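Slip at the left finger, and why the log did not show it

The fault first appeared in June, in the second batch of towel folds. The jaw width trace looked clean. The pose track looked clean. When Ruth Usuga replayed the episodes against the Gonik arm, the towel left the fingers at the start of the lift in 3 of them, always at the same point in the motion.

My first guess was calibration. I redid the width calibration on the hand-held gripper, got the same end stops as before within 2 counts, and dropped that idea.

Second guess was the pads. They are soft, and a worn pad lets cloth creep. I swapped both and ran the fold again on the bed, one corner at a time, with the trigger held at constant force.

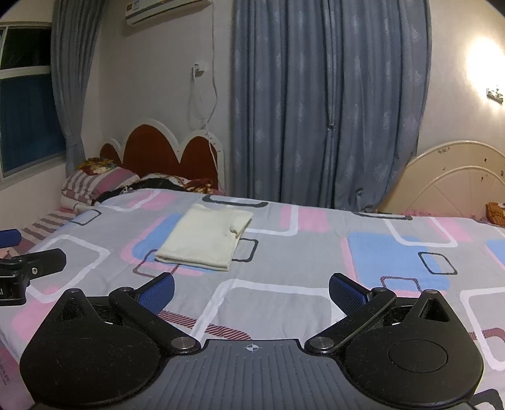
Hand-held unit at the bed, towel folded on the fitted sheet, jaws open.

Same result. The slip followed the left side even with new pads, so the pads were cleared too.

The cause was the pivot screw on the left linkage. It had backed out far enough to give the finger some play under load. Unloaded, the play did not show. The encoder sits on the trigger side of the linkage, so the log recorded the commanded width and knew nothing of what the tip was doing. A person holding the tool corrects for this by squeezing harder, without noticing. The arm does not.

The fix was dull: screw out, threads cleaned, medium threadlocker, screw back in, same on the right. I then cycled the jaws 500 times and checked for play by hand. None so far.

The data is the larger problem. We have 2,122 episodes from this unit and no record of when the screw began to move. Gøran Sandberg wants to keep everything up to the first failed replay. I would cut earlier -- the play must have grown over time, and the early part of it would pass replay on light cloth. For now the second batch is flagged and left out of training.

A loaded play check now goes at the start of every session. Still open: whether the Plenholm unit, built from the same screws, has the same fault.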